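**Re: [river-tolls] Did Drusov ever ratify the Zivov agreement?**

On 4/16/18 a list member wrote:

> I've been going back over the toll agreement between Zivov and Drusov and I keep hitting the same wall. Every secondary account says the two towns "settled" the ferry dispute in 1480, and every one of them cites the Zivov copy. Has anyone seen a Drusov copy with a seal on it? Or any sign that the Drusov council voted on the thing at all?
>
> My worry is that we have been reading a draft as a treaty. The Zivov text leaves a blank where the salt rate should be, and that seems like a strange thing to leave blank if both sides had signed off.
>
> Also, does anyone know what happened to the Hoani abbey papers? The old guide lists them but the shelf numbers don't match anything now.

Oh, I am so glad somebody finally asked this! I've been chewing on that blank salt rate since January and had started to think I was the only one bothered by it.

Second question first. The Hoani papers were renumbered when they moved to Pusota, and the old guide was never updated. What you want is bundle 2832. It's cataloged as "abbey, miscellaneous rents," so you'd never order it up for this, but the back half is all correspondence about the river. The abbey owned the landing on the east bank, so both towns had to keep writing to it whether they liked it or not (mostly they didn't).

Now the good part. There are 2 letters from the Drusov council in that bundle, written a few weeks apart. In the first one they thank the abbot for his help and say their envoys have "come home with the paper." In the second they ask him, very politely, to hold back the landing fees until "the matter of salt is spoken of again." That doesn't sound to me like a town that thinks it has a treaty. It sounds like a town whose envoys agreed to more than they were sent to agree to, and whose council was looking for a gentle way to back up.

I don't want to push it too far. The second letter has water damage down the right side and I'm filling in a couple of words from the sense. "Spoken of again" is clear, though. I went back three times to be sure, and the reading room was nice enough to let me use the lamp.

What I haven't found is a Drusov copy, sealed or otherwise. The Drusov minute book has a gap right where we need it, over 16 leaves, cut and not torn. Before anybody gets excited (I did, for a whole afternoon) the same thing happens twice more later in the volume, and in both of those places it looks like a clerk just needed clean paper.

So my answer to your main question is that I lean toward you. I think the Zivov text is a fair copy of terms the envoys agreed to, sent home by each party for approval, and that Zivov approved and Drusov stalled. The tolls got collected anyway – the ferry accounts show that much – which would explain why later writers took the whole thing as settled. People were paying, so there must have been a treaty.

The one thing that bugs me is the preamble. It's in the past tense all the way through ("have agreed and sworn"), and if it's only a set of terms I'd expect something more careful. Does anybody have a feel for how Zivov clerks handled this in other agreements? The grazing settlement with Pusota would be a great comparison, and I've only seen it in a bad printed version with the opening left out.

I have full transcriptions of both letters and I'm happy to send them to anyone who writes me off list. The spelling is a joy, by the way. The word for "ferryman" shows up four different ways on one page.

I'm back in the reading room next week, so if you'd like something checked in the bundle, please speak up!

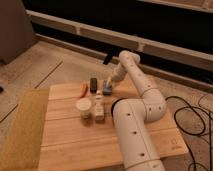
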